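Movik folding table, six months later

I bought the Movik folding table in January and I promised to myself to write a review only after I used it for real. Now I have used it for 6 months, so here are my impressions. English is not my first language, I hope all is clear.

Before Movik I had a Starno table from the supermarket. It was cheap and light, but when I cut bread on one side, the glass on the other side was dancing. For this reason I looked for something heavier. The choice was between Movik and Hodska. The Hodska has a nicer color, but its legs fold in two directions and in the store I pinched my finger, so I decided for the Movik.

The table comes in a flat box with the legs already mounted. You have to screw only the two side locks, and the key for this is included. The instruction sheet has drawings and almost no words. It took me 40 minutes, but a big part of this I was searching for a washer which had rolled under the refrigerator.

What I like most is the stability. The legs have a cross bar which goes down with a loud click, and after the click the table stands like a normal kitchen table. I roll dough on it every weekend and it does not walk away from me. My sewing machine also stands on it without shaking, except at the highest speed. 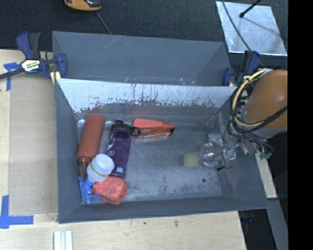 The surface is easy to clean if you are fast. Flour and oil go away with a wet cloth. Beet juice left overnight made a pink circle, and I needed baking soda and 3 tries to remove it. A very light shadow is still there, I see it only in the morning when the sun comes from the side. Hot pots I do not put directly, the sheet forbids it.

Now the weak points. The table is heavy, and the handle is in the wrong place, too near to the hinge. When I carry it down the stairs, the lower part hits my leg. The rubber feet are also not the best. One fell off in the second month and I glued it back. I wrote to the seller and they sent me 2 new feet without any discussion, but they came in white and the old ones are gray.

My neighbor has the Fang table, which costs almost double. It has wheels and a real handle, and for a person who moves the table every day I would recommend to look at this one first. I move mine perhaps on weekends, so for me the difference in price was too big.

I give the Movik four stars from five. With a better handle I would give all five. If somebody knows where to buy the feet in gray, please write in the comments.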